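## 4. Collection Rules in Practice

### 4.1 The rules as written

The Tarnholm protocol runs to two pages, and we consider that its chief scientific merit. Its predecessor, drawn up for the Brallero kitchen recordings, had 88 numbered clauses, among them one on the approved color of tape. Operators were asked to sign that they had read it. All of them signed. In the recordings that followed, clause 31 (return the gripper to an open position before approaching any object) was broken more often than it was kept, and clause 32 referred the reader back to clause 31.

We therefore cut. What survived falls under a few plain headings:

- **Start open.** Each episode begins with the fingers apart and nothing between them. An episode that starts mid-grasp is discarded, however pretty the rest of it may be.
- **Leave the room alone.** Operators do not tidy before recording. They may move an object only if it is a hazard or if it shows a name, an address or a face.
- **One item at a time.** If two garments come up together, the operator lowers both and tries again within the same episode. The failed attempt stays in.
- **Wrist steady at contact.** The tool may travel as quickly as the operator likes, but it slows for the last hand's width.
- **Say so.** Anything odd goes in the episode note, in words the operator would use at home.

The last rule has given us the most trouble and the most pleasure. Episode notes from the Durulden apartments include "sleeve won," "cat" and, for one entire Saturday afternoon, "see previous."

### 4.2 Why the untidy rule stayed

Reviewers of an early draft suggested that rooms be put into a standard state before each session, to make results easier to compare. We tried it. A standard state for a bedroom took longer to agree on than any other item in this paper, and the version we settled on resembled a hotel more than a home. Policies trained on the hotel did well in the hotel. On ordinary beds they treated every crease in the cover as something that might need picking up, and spent long stretches of test time pinching the duvet with great care.

The current rule asks for the bed as found. Soft goods are the hard case here, and we wanted the background to be as soft and creased as the target. A patterned cover with color patches that fade into one another is welcome under the protocol, as is a heap of clothing at the edge of the work area, provided the operator does not rearrange it between episodes to make the next grasp easier. We know that operators do this. We have done it ourselves.

### 4.3 Checking episodes against the rules

Of the nearly 4,000 episodes submitted under the protocol, 139 were rejected at review. The most common fault was a closed start. The next was a missing note, which we had expected to be first and which may say something about the appeal of being allowed to write "cat."

Review is done by a person looking at stills, with the Reddy annotation tool doing the bookkeeping. A reviewer checks two kinds of still: one with the fingers open, to confirm that nothing is held and that both fingertips can be seen, and one with an item in the jaws, to confirm a single grasp. Intermediate motion is checked only when one of these looks wrong. The procedure is crude, and an earlier plan to automate it was dropped when the classifier learned to approve anything with a window in it.

Dark fabric deserves a comment. Black cloth between black fingers is a poor subject for review, and reviewers were inclined to pass it on faith. We now ask them to find the folds before they mark the grasp as single. If they cannot, the episode goes to a second reviewer, who is not told what the first one decided and usually guesses.
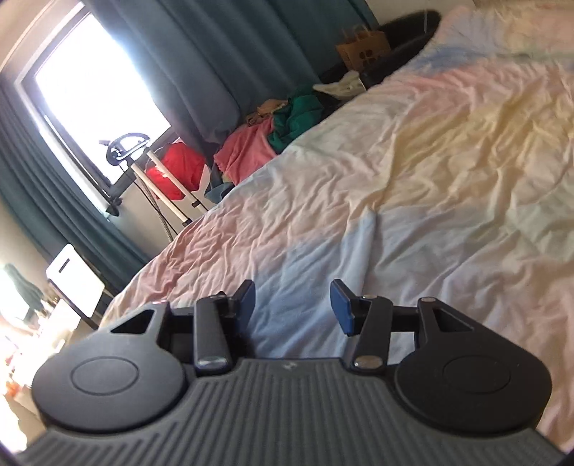
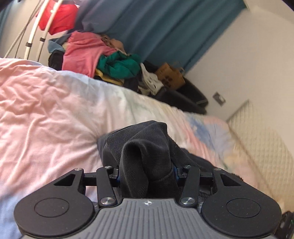 **Figure 3.** Review stills from a bedroom recorded as found. First: fingers open over the duvet, nothing held. Second: black fabric bunched between the fingers, with the clothes pile at the far side of the bed.

### 4.4 What we would change

The hand's-width rule needs a number. We left it vague to spare operators the sight of a ruler, and it has been read as anything from a fingertip to a forearm. We would also set an upper limit on "see previous," which at present can be chained without end, and in Durulden was.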